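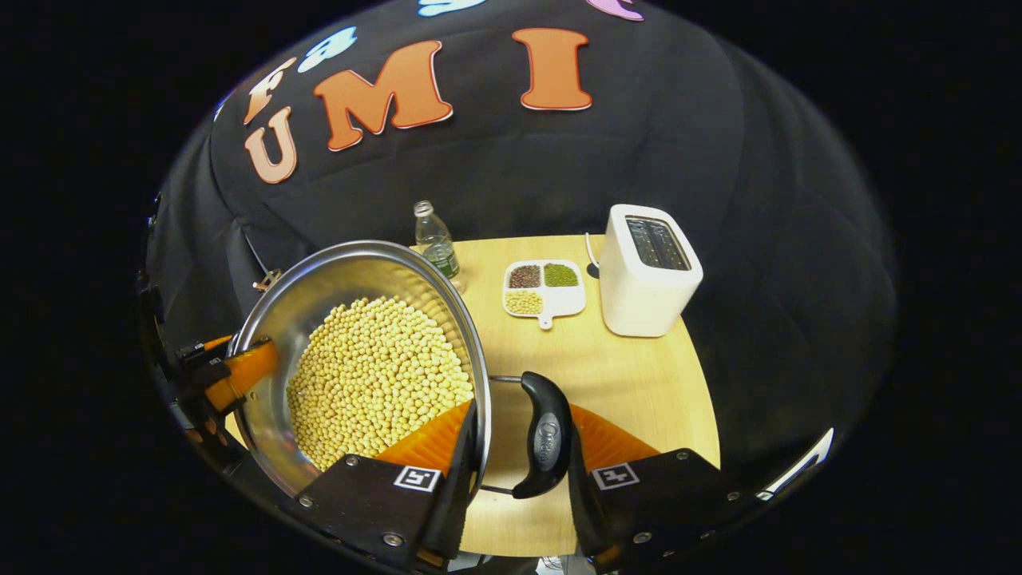

Soybeans in a stainless steel pot.

4.2 Soaking and cooking soybeans (Jirkis soy milk maker)

1. Weigh 600 g of dry beans. Discard split beans.
2. Rinse, cover with cold water and soak for 8 hours.
3. Drain. Grind with fresh water to the MAX line.
4. Strain through the Gillarex filter bag.

CAUTION: Raw soy milk must not be drunk. Boil it first.
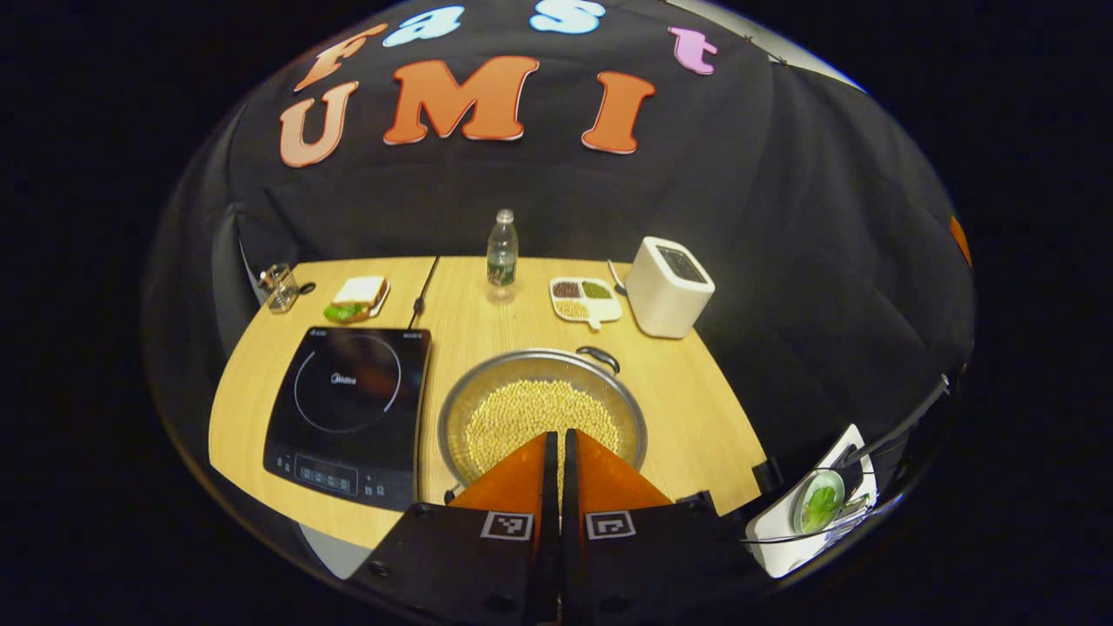

Soy milk foams before it boils, so fill the pot no more than halfway. Use a flat, stable surface. An induction cooktop with a glass top, such as the black one on the table, requires a pot with a magnetic base. Simmer for 30 minutes, stirring often.

NOTE: Wash the filter bag right after use. Dried pulp blocks the mesh. See 4.3 for cleaning.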